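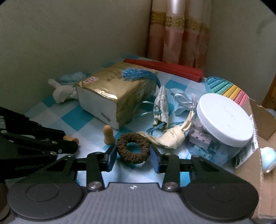

Tips for teaching by hand: small things on a table

These tips are for people who show tasks to a robot with a hand-held gripper. I collected them during a winter of tidying tables for our small group in Borport. Most of them I learned by doing the task wrong first.

Before you start

Choose one task and write it in one short sentence. "Put the soft things in the jar" is a good sentence. "Clean up" is not good, because two people will do it in two different ways, and the robot will learn a mixture of both.

Use the things you really have at home. A hair scrunchie, foam earplugs, a pack of tissues, a fabric pouch with cords, a jar with a lid: all of these teach something different. Shiny wrapping changes its look when you move the lamp. Cords catch on everything. An earplug is small and changes its shape when you press it.

Keep a patterned tablecloth for some of the sessions. I used a plain gray one for the whole of February and then the robot was lost on any other table. Now I change the cloth after every 8 recordings.

Holding the gripper

Keep your elbow a little away from your body. If it touches your side, the wrist must do all the turning and the movement becomes jerky.

Come to the object from a little above and slow down for the last part. My colleague Tapio Kallio taught me to breathe out while closing the jaws. It sounds strange, but my hand shakes less.

Close on a scrunchie across the whole ring, from both sides, and squeeze only until the fabric gathers. If you take only one fold, it turns in the pads when you lift it. Thick ribbed fabric is easier than satin.

For an earplug that stands upright, take it at the middle. For one that lies down, turn the wrist first and only then go down to the table. Do not turn when the pads are already touching the cloth, they will pull it with them.

With a pouch or a bag, look where the cord goes before you grip. Take the body of the pouch and leave the cord free.

Two hands or one

When you work with two grippers, decide which one moves first. The other one should wait at the side, and not in front of the object. I say "left" or "right" quietly to myself before each move. Tyson Gauthier, who records at the next table, finds this annoying, so now I only think it.

Do not pass things from one gripper to the other unless the task needs it. In my first notebook there are 6 pages about passing, and I can say it in one line: hold still with the giving hand, and open it last.

Working by remote control

In the afternoons we use the Zastano arm with a control handle. There is a small delay, so everything you know from the hand-held tool must be done slower. Stop for two seconds above the object. Look at the table from the side if your setup allows it, as the height is hard to judge on a screen.

Lower the speed setting on the handle before you pick up anything soft. For hard boxes you can put it back.

Mistakes

If you drop something, do not hide it. Pick it up again with the gripper and continue, and mark the recording as "dropped, corrected". These are useful. If you picked it up with your fingers, throw the recording away.

Never push an object with your free hand to make it easier to reach.

Care of the tool

Wipe the pads with a damp cloth when you finish, and let them dry open. Lint from tissues and fabric makes them slippery. Check the pivot screws every week. A loose one makes a small click when you close the jaws.

I take a break after four tasks in a row. With over 8, my movements become lazy and I start to throw things into the jar from above.

Rutari sends spare pads in packs of 4. Order before you open the last pack, the delivery to Borport is slow in winter.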